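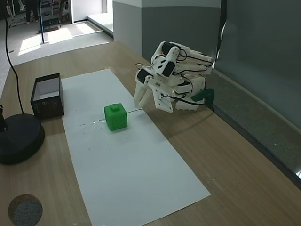
January 23, 2018
By Ljubica Trajkovski
2 min read

Everyone at Irneo asks if the arm takes jobs. Wrong question, I think. Ask who gets the boring half of the day now. Vesna used to sort parts at the bench, talk the whole time. Now she watches an arm go for one green block and keeps quiet. Same pay, less company.

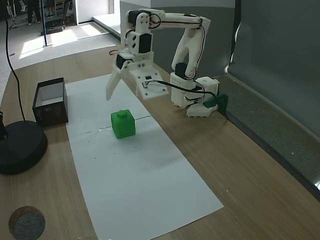
And the pace is set by teh machine. Joscha wants 100 tries before lunch. Fine. But let the people at the bench say when it stops. Put that in writing by April. Not a big ask.

Contact Irneo | © 2018 | Back to top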